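Speaker notes: Counting horseshoe crabs on Gadlow beach, what we learned in May
Talk for the Busenel Shore Group open evening, 3 Jun 2025 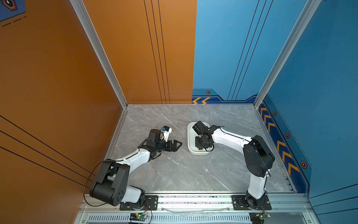
Opening (two minutes, no slides)

Good evening, and thank you for coming. I will speak slowly, and please raise your hand if a word is not clear.

Ask the room: who has walked on Gadlow beach at night in May? Wait for hands. Then ask who has turned over a crab that was lying on its back. Usually more hands stay up than I expect.

Say that the talk is about one beach, one month and one kind of animal. I do not want to speak tonight about the whole ocean.

Part 1. The animal

Horseshoe crabs are not true crabs. They are closer to spiders and scorpions. Say this early, people like it and they wake up.

They come to the beach to lay eggs in spring, mostly at high tide, and the strongest nights are near the new moon and the full moon. The female digs into the sand and the male holds on behind her. Other males often gather next to them.

The eggs are small and green. Shorebirds on their way north eat them in great numbers. If somebody asks whether the birds are a problem for the crabs: mostly they eat eggs which the waves or other crabs have already dug up, and those eggs would dry out in any case.

The tail is not a weapon. It helps the animal to steer and to turn itself over. Repeat this sentence, because children will be in the room and parents are afraid of the tail.

Part 2. How we counted

We walked the same line every time, from the Gadlow boat ramp to the old fence at Lolell Creek. We started at the time of high tide. Each pair of walkers had a square made of plastic pipe, one meter on each side, and a lamp with red light.

We put down the square 100 times on each walk, at places chosen before we left home. This is important. If you choose the place on the beach, you choose the place with many crabs. I did this myself in my first year and my numbers were beautiful and useless.

Males and females are written in separate columns. A crab counts if more than half of its body is inside the square.

(Pause here. Drink water.)

Part 3. The numbers

Last year in May: 2,884 crabs in our squares.
This year in May: 3,218.

Say clearly that this is not the number of crabs on the beach. It is only what was inside the squares.

Somebody will want to hear that the population is growing. I must be careful. Two years are not enough, and one night this year had very quiet water, which the crabs prefer. I am happy with the number, but I would like to see five more years before I use the word "recovery".

We also turned over 79 crabs which were lying on their backs. They were not in the squares, so they are not in the count. Most of them were high on the beach, close to the stones of the Ebihara seawall.

Part 4. The seawall

Speak calmly in this part. Some owners of the houses behind the wall are our guests tonight, and two of them walked with us.

The problem is the gap between the large stones at the north end. Crabs go in at high water and cannot find the way out. When the sun comes up they become too warm and they dry.

We ask for two things. First, small stones in the widest gaps before next spring. Second, the lights on the wall path turned off on the nights of the count, so we can see if it makes a difference. I do not know if it will.

Part 5. What you can do

Turn a crab over by holding the side of the shell. Never lift it by the tail, the joint can be damaged.

Keep dogs on a leash on the lower beach after sunset in May and June.

If you find a crab with a small round tag, write down the number, take a photograph and leave the tag on the animal.

If you would like to walk with us next year, write your name on the yellow sheet near the door. Training is one evening. Bring boots, the sand near the creek is soft.

Questions that may come

Do they bite? No. They have no jaws. The legs may tickle your hand.

How old do they get? Perhaps twenty years. They need nearly ten years before they can lay eggs, so a bad year is seen only much later.

Is the blood really blue? Yes, it contains copper. If they ask about medical use, keep it short. It is a long subject, and I can talk about it at the coffee table.

Remember to give back the microphone and collect the yellow sheet.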